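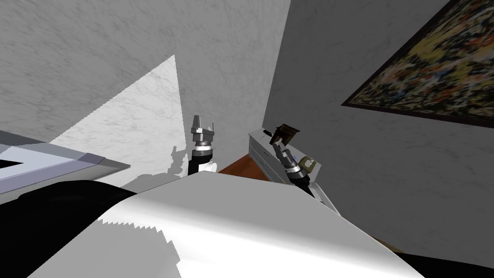

Compte rendu – réunion technique de septembre, projet Isar

1. État de la collecte
Le lot Traten compte 164 épisodes simulés, dont 16 rejetés au contrôle. Motif principal : dérive de l'horodatage entre les flux caméra et les positions articulaires. Le correctif est intégré à la version 7 de l'enregistreur.
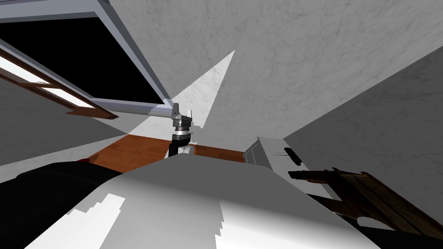 Les épisodes rejetés seront rejoués avec les mêmes graines. Cakach demande que les deux bras soient enregistrés même si un seul manipule. Accord.

2. Rendu
Les bords d'ombre en escalier restent visibles sur la coque blanche du robot. Deux options : augmenter la résolution des ombres ou conserver le réglage actuel et varier l'éclairage.
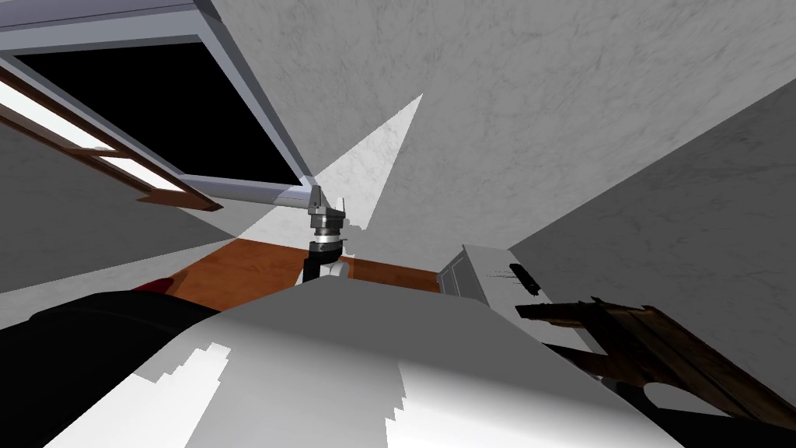

La seconde option est retenue pour le prochain lot, à coût de calcul constant. Kopecký fournira six configurations de lumière avant la reprise.

3. Annotation
Les consignes en langage naturel seront rédigées par épisode – pas de gabarit unique. Point ouvert : étiquetage des objets partiellement hors champ. 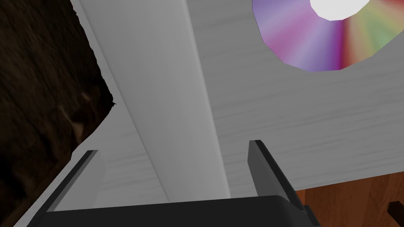
Vue côté pince, disque compact en haut à droite.

Décision reportée. Cakach transmet une proposition écrite.

Séance levée à 16 h.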